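How to Score a Baseball Game by Hand

Keeping a scorebook takes one game to learn and a few more to get quick at. You need a pencil, an eraser and a scorebook with one page per team. The Kendholm book has room for 16 batters down the side, enough for a youth league lineup with everybody batting. A printed sheet on a clipboard works too.

Before the first pitch

Get both lineups from the coaches 15 minutes before game time. Write the batting order down the left side, with the uniform number first, then the last name, then the position number. Leave the line under each starter blank for a substitute.

Every position has a number, and the whole system runs on these:

1 pitcher
2 catcher
3 first base
4 second base
5 third base
6 shortstop
7 left field
8 center field
9 right field

The numbers belong to the position and have no connection to what is on the player's back. New scorers mix these up, mostly with the shortstop. Third base is 5 and short is 6.

Recording an out

Each batter gets a box for each inning. On a ground ball to short with the throw to first, write 6-3. On a fly ball to center, write F8. A line drive to third is L5. Circle a small 1, 2 or 3 in the corner of the box to show which out it was.

Strikeouts get a K. If the batter was called out looking, write the K backward. If the catcher drops the third strike and throws to first for the out, write K 2-3.

Recording a runner

The diamond in the box stands for the bases, with home at the bottom. For a single, darken the line from home to first and write 1B beside it. Doubles, triples and home runs are 2B, 3B and HR. A walk is BB, hit by pitch is HBP, and an error is E plus the number of the fielder who made it.

When the runner moves up, darken the next line and note how he got there. SB is a stolen base, WP a wild pitch, PB a passed ball. If the next hitter's single moved him, I write that hitter's uniform number in the corner. Fill in the whole diamond when he scores.

After the third out, draw a slash across the bottom right corner of the last batter's box. The next inning starts in the next column, on the line of the next hitter.

When the lineup bats around

If the first batter of the inning comes up again, use the next column over, cross out the inning number at the top and renumber the rest.

Substitutions

Draw a vertical line on the left edge of the box where the new player comes in, and write the name on the blank line under the starter.

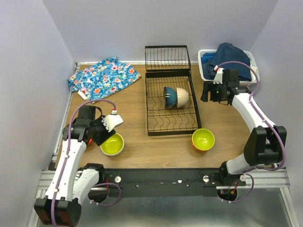

Two bowls in the lower tray of a black wire dish rack.

Checking your work

Add up at bats, runs and hits across each row, then down each column. Walks, sacrifices and HBP don't count as at bats. To prove the box, add the team's runs, runners left on base and outs made. The total has to match its plate appearances. If it's off by one, look first for a runner thrown out on the bases whose out was never circled.

Carmela Requena keeps the Trimby book on Saturday and compares totals with the other scorer between innings.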